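Magazine > Features > State & Local

Filed under: Elections, Voting Access

When the Ballot Comes to You

Larton has 37 polling places. For most of its history, a voter who could not get to one of them had a single option, which was to ask for an absentee ballot in writing and give a reason. Illness counted. A night shift did not.

That changed last August, when the city council voted to mail a ballot to every registered voter for local elections. The measure passed by 2 votes after a hearing that ran past midnight. The first election under the new rules was held this spring, and the city clerk's office is still sorting out what worked.

Séverine Moulin has been the clerk for 15 years. She did not campaign for the change and took no public position on it. Her office had nine months to get ready, and she says the hard part was the address list.

"People move and they don't tell us," Moulin said. "They tell the power company. They tell the bank. We find out when the envelope comes back."

Nearly 200 envelopes came back in the first week, most of them from the apartment blocks in Nimbridge, on the east side of the city. Clerks called the voters whose phone numbers were on file and sent postcards to the rest. Some answered. Others had left the state. 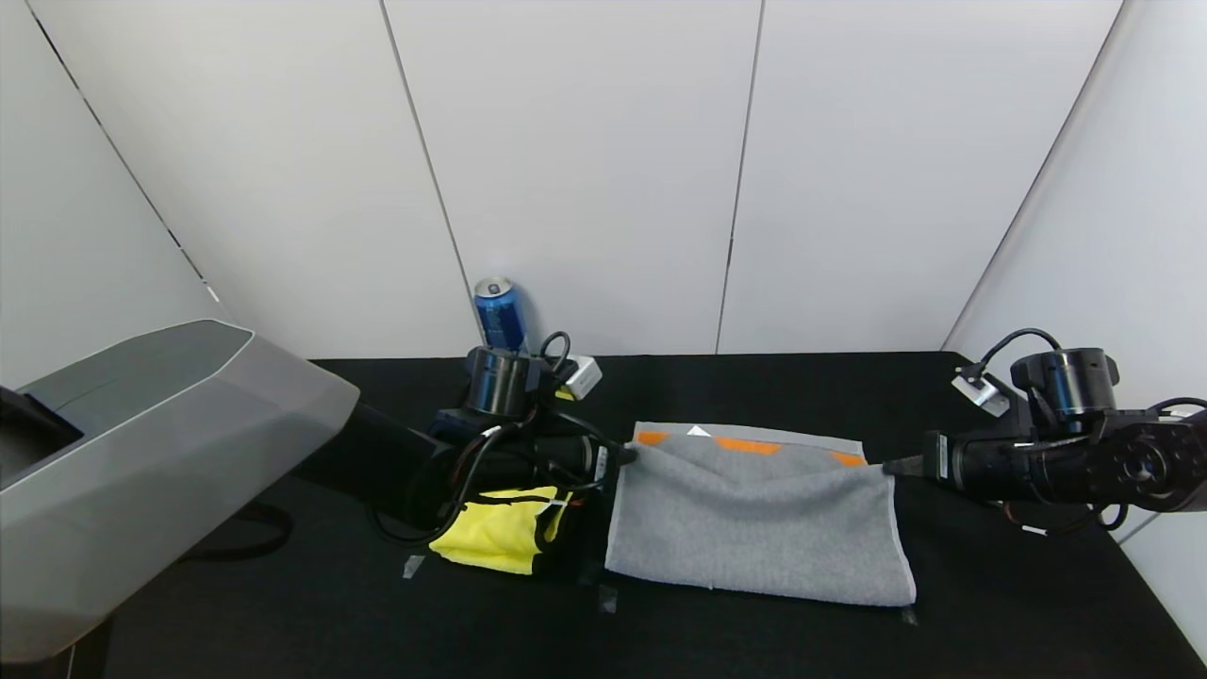 Bernadette Guillot opposed the measure when she sat on the council and opposes it now. Her objection is to the signature check, in which a worker compares the signature on the return envelope with the one on the voter's registration card. Guillot points out that many of those cards were signed decades ago, and that handwriting changes with age, injury and hurry. She told the council that two workers could look at the same envelope and come to different answers. At home, she said, give two people the same gray towel and ask for a neat rectangle, and one will leave the tag poking up out of the fold and the other will start over. She wants a written standard for what counts as a match, with a copy available to any voter who asks.

Moulin's office does use a written standard, but it is an internal one, drawn from state training materials. It has not been published. Moulin said she would release it if the council told her to.

Under the current rules, a voter whose signature is questioned gets a letter and a phone call and can fix the problem by coming in with identification. The deadline is the close of business on the day after the election. Guillot calls that too short. Supporters of the measure agree with her on this point, and a proposal to extend the deadline has sponsors from both sides.

The other open question is money. Return postage was paid by the city this time, out of a reserve fund that was not meant for it. The council has to decide whether to make it a regular line in the budget or ask voters to supply their own stamps. Drop boxes are cheaper per ballot, but Larton has only a few, and the one outside the Kasten Street library was full by noon on Election Day and had to be emptied twice.

The council takes up the deadline and the postage together on May 15, 2023. Written comments can be left at the clerk's counter until the meeting begins.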